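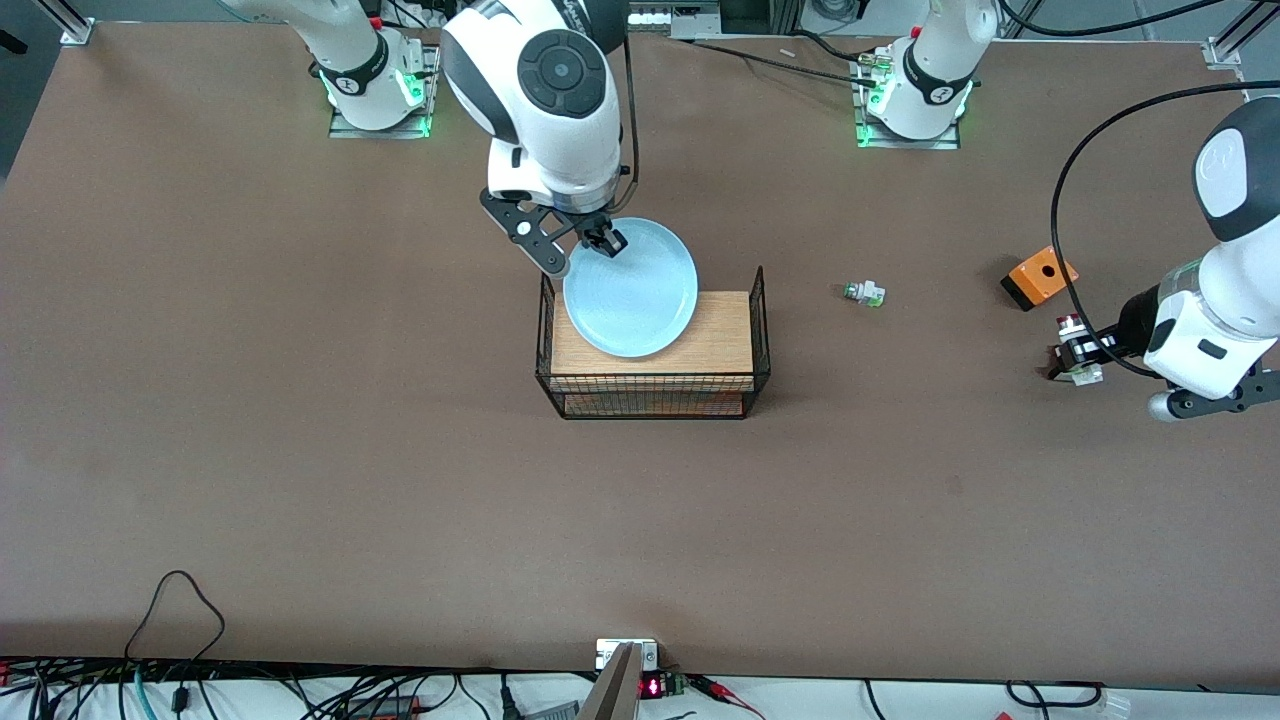
A good witness statement starts long before you talk to an officer, and the best part is that anybody can learn to write one! I run a short evening session on it for our neighborhood watch in Brouwer, and I love watching people get better in a single hour. The first skill is being specific about plain things. "A dish over a basket" is a start, but "a round light-blue plate, tilted, held by its upper rim just above a light wooden board in a black wire-mesh basket" is something a detective can use. Swap the plate for a jacket or a car door and you have the idea.

What you need

A pen, a few sheets of paper, and a quiet spot. Your phone's notes app works too, but paper lets you sketch (and you will want to sketch). Do it the same day if you can. Within the hour is even better.

Step 1. Write before you talk

Get your own version down before you compare notes with the neighbors. Memories mix very easily. If the person next door says the van was green, you may find yourself remembering a green van by dinnertime. Put your name at the top, then the time you started writing.

Step 2. Fix the place and the time

Say where you were standing and which way you were facing. Then give the time and how you know it: "The 9:40 bus had just pulled out" is great. Street numbers help a lot. One of our members wrote "across from 831 Delatus Avenue, by the mailbox," and you could walk right to the spot.

Mention the light, too. Was the streetlamp on? Was the sun in your eyes? Were you looking through a screen door?

Step 3. Go from the top down

For a person, start with the hair or hat and work down to the shoes. Height is hard for almost everyone, so compare it with something that will still be there tomorrow, like a fence rail or a door frame. For a vehicle, go with color, body shape, anything damaged, then the plate. A partial plate is still worth writing down! If you only caught the first two characters, write those two and leave blanks for the rest.

Step 4. Mark what you're unsure of

I use a small question mark in the margin. "Dark jacket, maybe navy (?)" is perfectly good. Leave the question mark in when you copy the statement out neatly. Bernice Issahaku, who taught me most of this, has people underline anything they heard from somebody else and put that person's name beside it.

Keep guesses about motive out completely. "He ran toward Skosora Park" belongs in the statement. "He was running from the police" doesn't, unless you saw the police behind him.

Step 5. Sketch it

Stick figures are fine. Draw the street, put an X where you stood, and add arrows for anyone who moved – label which way is north if you know it. My sketches are terrible and they still work.

Step 6. Read it out loud once

You'll hear the gaps right away. Add what's missing at the bottom with the time you added it, and don't erase the first version. Then sign each page and number them.

Handing it in

Call the non-emergency number and ask for the officer assigned to the report. If something is still happening, or somebody is hurt, call 911 first and write later. Take a photo of every page before you give it away, and put the case number in the same folder as the photos.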